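Setting up the Trilow gripper kit for work inside a desktop PC case

Written by Maribeth Agbayani. Applies to the Trilow two-finger kit with the wrist camera, as sold by Gornine. Last checked in May against the current manual.

This page covers fitting the Trilow kit to an arm, teaching it to reach into an open computer case, and running a first connector removal. It assumes the arm is already bolted down and that you can jog it by hand and from the pendant. If you have not done that yet, start with the arm maker's own guide.

What the kit contains

Gornine ships the gripper with the fingers already fitted. In the box you also get the wrist flange, the wrist camera and its bracket, a cable set, a bag of spare screws and a hex key. The software is a download. The licence key is on a card under the foam, and it is easy to throw away with the packing.

You will need to supply a bench clamp or fixture for the case, a lamp that can be moved, and an earthing strap. You also need a scrap machine to practise on. Do not learn this on a computer you want back.

Before you start

Unplug the computer and hold the power button in for a few seconds. Take off the side panel. Lay the case on its side so that the board faces up, and clamp it at two corners. If the case can slide at all, the positions you teach will be wrong by the second run.

Take out any expansion cards by hand. The kit can hold a card, but it cannot work the rear screw and support the card at the same time.

Fitting the gripper

1. Power off the arm and lock it out.
2. Bolt the flange to the arm with the four long screws. Tighten them a little at a time, working across the circle.
3. Offer the gripper up to the flange. It goes on one way only, with the cable outlet towards the camera bracket.
4. Tighten the clamp ring until it stops.
5. Check every screw on the fingers with the supplied key. One of ours had a screw that turned freely when it arrived.
6. Plug in the gripper cable, then the camera cable. Leave a loose loop at the wrist so the last joint can turn fully both ways.
7. Power up and open Trilow Setup. The gripper should open and close once by itself. Keep your hands away while it does.

If the gripper does not move, look at the status page before you touch the cables. A new unit will often ask for the licence key first.

Teaching the reach

The idea is to give the arm three positions: one well above the case, one just above the board, and one at the part you want to hold. The software moves through them in order and comes back the same way.

Start with the high position. Jog the arm until the whole opening of the case shows in the camera view, then press Save. Name it something plain, such as HIGH.

For the second position, turn the speed down to the lowest setting. Bring the gripper down between the drive area and the board. Watch the wires more closely than the board at this stage. The board stays where it is, but a loop of power cable stands up in the way and will catch on a finger bracket. Push loose cables down and tie them if they rise above the edge of the case. Save this position as NEAR.

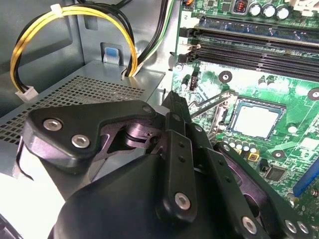 View from the wrist camera with the gripper inside the case. Memory slots and processor are to the right, power wires at upper left.

Look at how much of the view the gripper takes up when it is this close. That is normal for this camera bracket. If the part you want is hidden behind a finger, turn the wrist a little and save NEAR again. Moving the camera on its bracket also works, but you will then have to repeat the camera calibration, which takes seven minutes on our machine.

Move the lamp if the top of the processor shows as a pale patch with no detail. The software looks for edges, and it loses them in glare. A lamp set low and to one side gives better results than one straight above.

The third position is the part itself. Open the fingers, jog down until they sit either side of the connector, and save it as PART. Do not close them yet.

Setting the grip

Go to the Grip page. Force runs from a light touch up to the full rating, and the default is too strong for plastic connectors. Set it to the lowest value, close the fingers by hand control, and lift by the width of a fingernail. If the fingers slip, go up one step and try again. Write down the value that holds.

Latched connectors need the latch pressed before they will pull out. The standard fingers cannot do this reliably. Gornine sells a narrow fingertip called the Rerkmont that presses and holds together, but it is charged as an extra and we had to wait for ours.

The first run

1. Set the speed to the lowest value.
2. Put one hand on the stop button and keep it there.
3. Press Run Once. The arm should go HIGH, NEAR, PART, close, lift, and return.
4. If it stops with a contact warning, press Back Out. Do not jog it sideways while it is inside the case.
5. When it has run cleanly several times, raise the speed one step.

Efren Barredo and I ran the same unlatched connector 164 times on a scrap board. We had three failures. Two came from the case creeping in its clamp, and the other was a wire across the fingers.

Common problems

The arm stops at NEAR with no message. The camera has lost the board. Check the lamp and clean the lens.

The fingers close off to one side. The tool length is wrong. Enter it again from the label on the gripper body and save PART again.

The gripper knocks the drive area on the way out. HIGH and NEAR are too far apart sideways. Put HIGH directly over NEAR.

Is it worth buying?

For repeat work on one model of case, yes. Once taught, it needs little attention. For a repair bench that sees a different machine each time, the teaching takes longer than the job, and we went on doing those by hand. The manual is clear on fitting and thin on lighting. Support replied the same afternoon both times we wrote.

Questions about the grip values we used can go to Nnamdi Usman at the Catacutan workshop, who keeps the list.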